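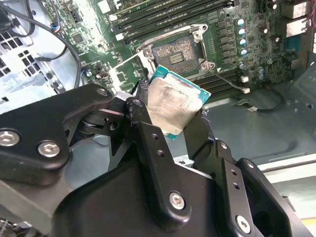 Jirkby to Sell Refurbished Desktops, and Asks Buyers to Check the Work

FLALCOMBE, March. Jirkby, the computer repair shop on Moodley Street, will begin selling used desktop PCs this month under the name Jellodau. The shop has doubts about much of what is sold as "refurbished," and it includes its own early machines in that.

"Refurbished can mean a new processor, or it can mean a wipe with a damp cloth," the shop said. "We don't see why anyone should pay extra for the cloth."

Every Jellodau desktop will come with a printed sheet listing the parts that were changed and the parts that were left alone. Processors taken from older machines will be cleaned of old thermal paste, checked for damage and run under load for 6 hours before sale. Sockets with bent pins will not be straightened and resold.

Jirkby makes no promise that a used computer will perform like a new one. It also doubts that most households need the faster chip they are told to buy, and will say so at the counter.

The first 4 models go on sale Tuesday at 7 a.m. The shop has over 1000 old desktops in storage and expects many of them to be good only for parts. Returns are accepted with the printed sheet.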